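Section 4. Setting Up the Drip Line for Raised Beds

Applies to the Kevdale bed kit with the Rukar timer. Revised October 15, 2022.

Before you start

Lay the main tubing out flat in the sun for an hour so it loses its coil. Rinse the tap and check that the rubber washer is seated. The kit covers a bed up to 16 feet long. For longer beds, use two kits and a splitter, and run each side on its own schedule.

You will need scissors or a tubing cutter, the hole punch from the small bag, and a bucket.

1. Screw the backflow preventer onto the tap by hand. Do not use pliers.

2. Attach the filter, then the pressure reducer, then the timer. The arrows on the parts should all point away from the tap.

3. Run the main tubing from the timer to the near end of the bed and pin it down with the stakes.

4. Cut the tubing at the far end, leaving a hand's width extra. Leave it open for now.

5. Punch holes along the top of the tubing and push in an emitter at each plant. Leafy greens and radishes do well with an emitter every 8 to 12 inches. Squash and tomatoes want two per plant, set on opposite sides of the stem.

6. Hold the open end over the bucket and turn on the water until it runs clear. Turn it off, fold the end over, and slide on the clamp.

7. Turn the water back on and walk the line. Every emitter should drip. If one sprays, pull it out, plug the hole with a goof plug, and punch a new hole beside it.

Note: Soil under the mulch should feel damp two inches down after the first cycle. If it doesn't, add five minutes and check again the next morning.

Caution: Do not run the line without the pressure reducer. The fittings will pop off, usually at the far end where you won't see it.

Setting the timer

8. Set the clock first, then the start time. Early morning is best.

9. Set the run time. Start with 20 minutes every other day for seedlings. In the week before a big harvest of melons or tomatoes, cut this in half.

10. Press Save. The drop symbol blinks 4 times.
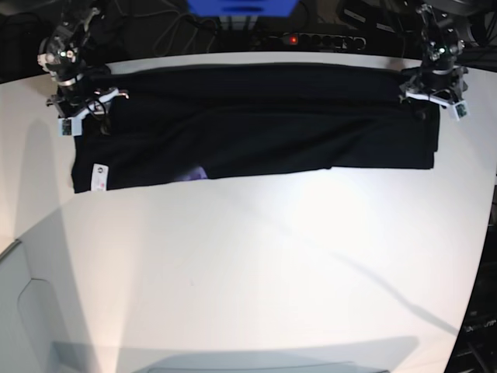

Kerslake wrote to us that the greens in the far corner stayed dry all season until the bed was leveled, and suggested checking the slope before step 3. We agree. If the bed drops noticeably from one end to the other, connect the supply at the high end.

Storing for winter

Take the timer and filter indoors before the first hard frost. Remove the batteries. Open the far end of the line and let it drain. In January, check the stored washers for cracks and order replacements before the spring rush.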